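Needles, thread and a very long line for coffee: my afternoon at the Joltgate open day

So I finally made it out to Lalivley for the Joltgate open day, which I've been promising to do (and to write up for you all) since at least last spring. It was September, it was hot, and the parking lot was full by the time I got there, so I walked the last stretch along the frontage road in the wrong shoes. Worth it, though!

If you haven't been, Joltgate is the training center where surgical teams go to learn their way around robotic instruments before they ever touch them in an operating room. Most of the year you can't get past the front desk. Once a year they open the doors, put out folding chairs and cookies, and let the rest of us wander through. They'd printed 400 visitor badges and I got number 254, with plenty of people still behind me.

The first room was the hands-on one, and it was packed with kids. You sit down at a console, put your face up to the viewer, slip your fingers into the loops, and try to move little rubber rings from one peg to another. I had a go. I was terrible. The instruments do exactly what your hands do, only smaller, and my hands apparently do a lot of pointless wandering when I'm nervous. The boy after me (nine, maybe?) cleared the whole board and looked around for something harder.

From there you go down a corridor with old equipment in glass cases, and I'd have liked more time there. There's a suturing trainer from the early days that looks like a bread box with two knitting needles stuck through it. I mean that kindly. The label said it had been in daily use for years, and the handles were worn smooth.

The main event was the suturing demonstration in the Mondal Room, at two o'clock. It holds 80 people and they let in a few more than that, so I stood at the back next to the radiator. The session was led by Rajitha Sultana, who has been teaching there a long time and talks the way a good driving instructor talks, low and steady, always a second ahead of what's coming. She sat at the console off to one side while the view from down by the instruments went up on the big screen.

I've watched people sew all my life and I thought I'd be able to follow along. Well, sort of! The needle is curved, so you don't push it through, you roll it, and she kept telling us to watch the wrist. A hand stitch comes from the forearm. Here the bend is right behind the jaws, a tiny metal wrist doing all that turning in a space where you couldn't fit your thumb. She also talked a lot about the thread. Leave it too long and it goes wandering off and catches on things, cut it too short and there's nothing to tie with. She said new trainees fight the thread more than they fight the robot, and that she likes them to do 50 practice knots before they start worrying about how fast they are.

The other thing she said that stuck with me is that there's no feel. On the system she teaches on, you don't get the tug in your fingers when a stitch snugs down, so you have to learn to see it: how the tissue dimples, how the thread straightens. I went a bit quiet after that. I do everything by feel.

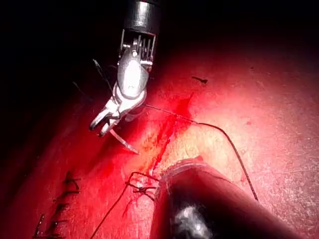
Five black stitches in a row along that seam on the left, and the needle held in those skinny little jaws. I can't get a hem that neat at my own kitchen table with the good lamp on.

Ernow, who stood near me for the whole demo, wasn't so sure about all the excitement. His view was that the stitching is the easy part to show off, and he'd have liked to hear more about what a team does when an instrument has to come out in a hurry and the person at the console is across the room. Fair point, and I wish one of us had put our hand up and asked it. By the time we'd decided to, Rajitha was surrounded by nursing students and the coffee line was out the door.

I got my coffee in the end (weak, free, very welcome) and had another try at the rubber rings on the way out. Still terrible — but I dropped fewer.

If any of you are thinking of going next year, get there before noon and do the hands-on room first, while the chairs are free. Wear better shoes than I did. And if you do go, write and tell me how you got on with the pegs!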